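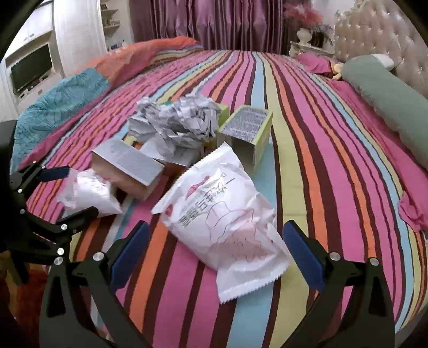 Figure 1. Two grippers at a bed with packages, open boxes and crumpled paper on a striped sheet.

Do we need a second pair? Equipment planning for the household handling project

Group 4: Žofie Vlček, Jerome Magbanua, Jhosep Usuga
Supervisor: Zorica Dumitrescu

1. What we were asked to do

The department set aside $2,000 for next year's gripper equipment, and our group had to say how it should be spent. The first idea, which was already written into the November plan before we joined, was to buy a second pair of hand-held grippers from Curnlow. We were supposed to compare prices and fill in the order form. We ended up arguing with the plan instead.

2. The case for buying

Gorazd Dervishi wrote the original request. His point is that one pair means one person can record at a time, and everyone else sits and waits. With two pairs we would get double the recordings. On paper this is hard to argue with.

We do not think the waiting comes from the grippers. Jhosep kept a log one Wednesday afternoon, and most of the lost time went to charging, clearing the memory cards and setting the objects out again. A second pair would need its own batteries and cards, and none of that is in the request. It would also need a second room, or two people reaching across one bed.

3. What wears out

The quote from Curnlow covers the tool and says almost nothing about spare parts. The blue finger pads have a textured surface, and plastic film is a fair test of it. A package like the large one in Figure 1 is puffy and creased and gives the pads no firm edge to close on. We asked both suppliers how long a set of pads lasts. Curnlow answered "long service life" with no number attached. Pulier gave us 30 hours of use, but would not say on what material, so we don't put much weight on that either.

The joints are held by pins. We could not find out if these are sold separately. If they are not, one lost pin could mean replacing a whole finger, and we would like that in writing before any money moves.

4. Objects

The request has no line for objects at all. Somebody seems to have assumed they are free. Cartons, paper and sealed packages do cost little, but they get crushed and have to be replaced, and bedding has to be washed. Etville, the shop nearest campus, sells packing supplies cheaply enough that we would set up a standing order.

5. What we recommend

Do not order the second pair this year. Spend on these first:
Spare pads, 2 full sets
Batteries and a charger that takes more than one at a time
Memory cards
A small yearly amount for objects and laundry

Whatever is left should be held until spring. Žofie would rather put it toward a service contract with Vasić, but the other two of us think the contract is overpriced and excludes the parts most likely to fail.

6. Weak points

One afternoon of logging is thin evidence, and Gorazd has told us so. The pad figure comes from a seller. We also had no price for repairs outside warranty, because neither supplier replied to that question. If the log is repeated next term and people are still waiting on the grippers after the charging problem is fixed, the second pair should go back on the list.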